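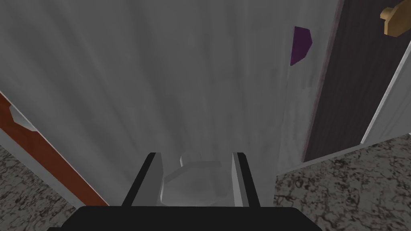
Speaker notes, Feb 23, 2019
Keeping the Magesa gripper cell running (Delwyn Hinds)

Slide 1. Say who I am. I look after the cell at Jestonstead. Hemi Pryor built the simulated copy we check changes against.

Slide 2. Daily checks. Wipe both fingers, look at the edges for wear, open and close by hand. Fingers must sit parallel. If one leans, stop and re-seat it before homing.

Slide 3. Finger swap. Power off, air off, then the screws. Change them as a pair. Last pair ran 2,266 cycles on the counter. The pair before did 677, my fault, I over-tightened them.

Slide 4. Zero the camera after every swap. Skip this and the grasp point drifts to one side. Show the log, line 119.

Slide 5. The simulated cell. Load the new finger offsets there first and run 20 grasps. Any contact with a cabinet or door, go back to the offsets. Then copy the file to the real controller.

Slide 6. Spares come from Adimix. Order in September, they are slow after that. Questions to Hemi or me.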